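ok so I've had the Hillar sim kit for 8 days now and people keep asking, so. thread. typing this between meetings, sorry in advance

what it is: a simulator add-on for testing grippers before you buy or build anything. you bring your arm model, it brings rooms, surfaces, lighting, and a wrist view. made by a small shop called Jeon. the paid tier is $340 a year, one seat

I paid for it myself btw. no code, no discount link

install: fine. 37 minutes on my old desktop, most of that the texture download. one crash at first launch, then nothing since

docs are thin. like really thin. the page on joint limits is two paragraphs and one of them is about licensing. Gunārs Lūse on their forum answered me the same evening tho, and he answered properly

good part first. the surface randomizer. every reset you can swap the material on tables, walls, floors, whatever. marble, tile, brick, carpet. ugly combos on purpose. if your vision model only works on a clean white table you find out fast

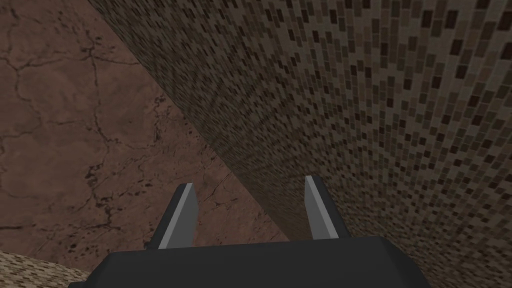 wrist view, fingers open. cracked brown stone on the left, little mosaic tiles on the right

mine found out fast lol. trained on plain gray and it fell apart the second tile showed up. 5 resets in a row with no grasp at all. that's on me and not the kit but I wouldn't have known till October otherwise

lighting is meh. soft and even by default and the harsher presets are buried three menus deep. I want a hard lamp from one side and I want it wihtout editing a config file

finger contact is ok. boxes and cans behave. anything soft, forget it, cloth goes right through the fingertips. Jeon says soft stuff is "planned", no date

compared to Prarkska, which I used all last year: Prarkska has better contact, way worse textures, and it costs more. if you do force control stay there. if you do vision, Hillar

Hafþór Snorradóttir asked if it runs headless. yes. one flag, works, logs are a mess but readable

also asked: can you import your own scans. yes but only the Ganwood format which nobody I know exports to. I wrote a converter, it's bad, will post it when it's less bad

things I'd fix: undo in the scene editor (there is none!!), a way to lock one texture while the others shuffle, and saving the wrist camera angle betwen sessions. I re-enter mine every morning

would I renew? prob yes for the randomizer. not at a higher price

meeting starting, drop questions below and I'll get to them tonight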